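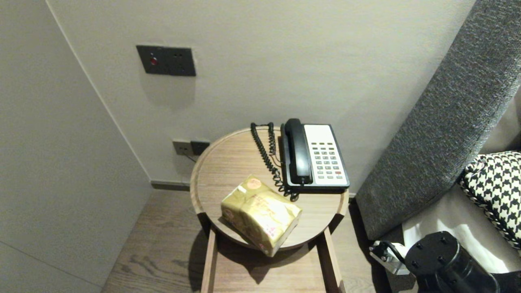
# Pudavine arm - setup and upkeep

Maintained by Emlyn Bellis. Last updated: 2018-07-28

Set wrist camera exposure before homing. Run 20 warm-up cycles, then check finger alignment at the closed position. Keep speed at 100 mm/s near furniture.

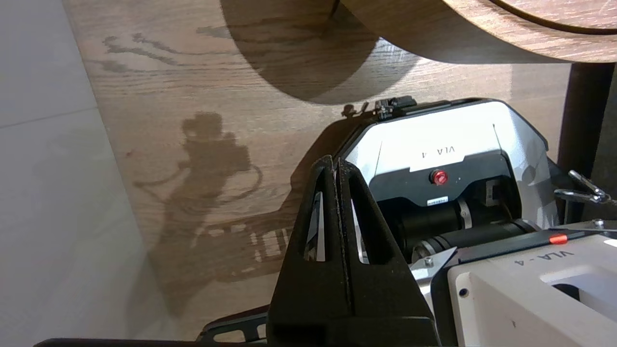 Gripper finger and VLA-4 modules, wrist camera view.

Check finger screws every 260 hours. Replace the wrist cable at 600 - sooner if the jacket is worn. Spare fingers are at Erkdale.

3 shares | 2 comments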